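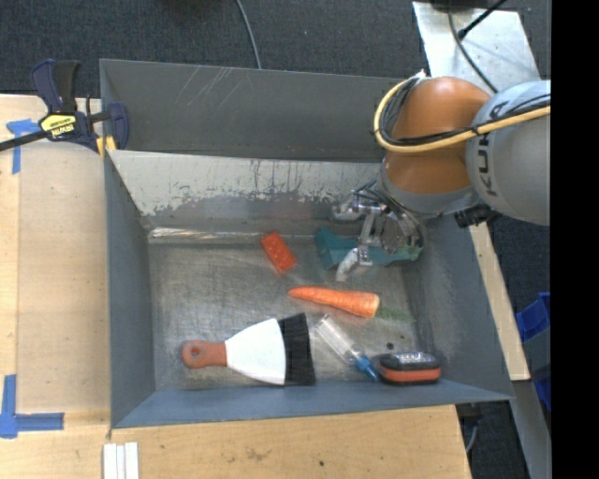 grey metal bin, current state. flaking is on the back wall

Villdale Sheds & Workshops forum > Tools, storage, odds and ends

Thread: old metal bin, strip it or leave it?

tinlid_mo
Right, quick one as I'm meant to be out the door. Got this big sheet metal bin, want to keep it for odds and ends, mostly small stuff that otherwise ends up all over the bench. Coating's coming away on the back wall, the pale grey bit, ragged edge where it's flaked and darker metal under. Floor of it is bare and scuffed. Do I strip the whole lot and repaint, or just knock off the loose bits and get on with it? Not spending more than £13 on it, that's the limit.

Thinking of using the brush that's in there for the flakes.

gatepost
Leave the floor alone. Bare metal floor in a bin you chuck things in is fine, paint will only scratch off again by February. Loose bits on the back wall, scrape, rub down, bit of primer, done.

hobnob_wendy
is that a carrot

tinlid_mo
It is a carrot yes

hobnob_wendy
with the top on and everything. get it out of there before you forget about it, I found one behind our freezer once and it had gone like a bootlace

sandpaper_sal
Disagree with gatepost. If you're doing the back you may as well do the inside properly, floor as well. Patchy primer looks awful and you'll be at it again next year. I did a feed bin from the Prydderch farm sale, two coats inside, left it 11 days before I put anything in it, and it's still sound. Mind you it took me most of a week to get the old stuff off.

gatepost
A week! On a bin!

sandpaper_sal
It was a nice bin.

mudflap17
What's the coating though. If it's old paint and you don't know what, don't go at it dry with a brush and breathe it all in. Wet it, wear a mask, wipe up after. Get a lead test kit if its really old. Would not let kids stuff sit in there till you know, I can see a toy brick near the back.

tinlid_mo
Good point, hadn't thought. No idea how old. Came from a clearance over at Grorncombe, fella just wanted it gone. Brick's coming out tonight, and will get a test kit.

pegboard_pete
Different angle, you don't need to paint it, you need to divide it. One big open bin is where things go to die. You've got a brush, a carrot, a toy brick, some sort of tube with a blue cap, all on the same floor. Give it a month and you'll be up to your elbow looking for a screw. Few old ice cream tubs in the bottom, sorted.

tinlid_mo
Tubs slide about though? Tried it in a drawer and hated it

pegboard_pete
Bit of that rubbery mat under. Cheap as anything. Also stops the racket when you drop things in.

hobnob_wendy
mat on bare metal will hold the damp, you'll get rust underneath. we had it in the boot of the car

pegboard_pete
Lift it now and then and it's fine. Mine's been down roughly 2 years, no rust.

hobnob_wendy
is your shed dry tho

pegboard_pete
Dry enough.

gatepost
So no then

ladderback
What's the green thing at the back, wide one end and long and thin the other? Not being nosy, I've lost something that shape.

tinlid_mo
Green plastic thing out of the kitchen box. Not yours unless you've been in my shed

ladderback
Shame.

sandpaper_sal
Back to the brush. The one with the reddish brown handle? Wouldn't use it on paint. Looks like a sort of scrapery brush with the black end but you'll wreck it and it's got a decent hanging hole, put it on a nail. Use a proper filling knife held flat, then 120 grit.

gatepost
Agree with Sal for once. Knife then grit. Still say leave the floor.

mudflap17
Test FIRST then knife then grit. And do it wet.

tinlid_mo
Ok so plan is, everything out, test kit, scrape the back wall only, prime that, floor stays bare, tubs but no mat for now as the shed is defintely not dry. Brush goes on a nail.

sandpaper_sal
You'll regret not doing the floor.

tinlid_mo
Probably! Will post when its primed

hobnob_wendy
and the carrot?

tinlid_mo
soup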